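Two Chairs and a Round Table

Dehua Qian has been tidying other people's sitting corners for 6 years, and she still gets a kick out of the first pass. Cushions come first, always. She lifts each one, gives it a good thump and brushes down the seat underneath before putting it back.

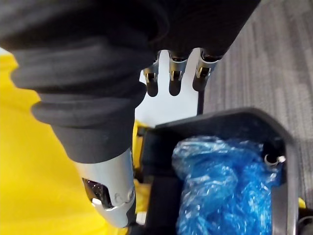

Her rule in Cotcombe, where she looks after a string of small waiting rooms and lounges, is to work from the top down and leave the carpet until last. It sounds obvious, but try it at home and see how often you reach for the vacuum cleaner too soon! I certainly do.

I love how little furniture a good corner needs. A pair of tub chairs, angled slightly towards each other, with a small round table between them - that's a place where people will happily sit for an hour. White upholstery frightens a lot of us, and Dehua admits it shows everything, but she likes it for exactly that.

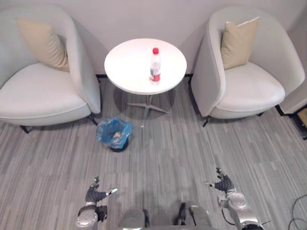
Sand and beige are her favourite cushion colours with white, and she sticks to one cushion per chair. Shuzhen Shao, who trained with her in Surkberg, prefers two and a throw. They have been arguing about it happily for years.

Then come the bags. Dehua buys thin blue ones in rolls of 50 and shakes each one open before she starts picking up.

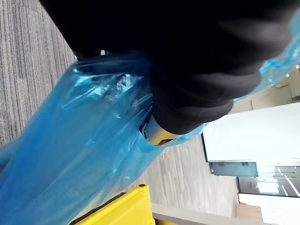
Blue plastic bag, grey carpet and pale wood-look floor.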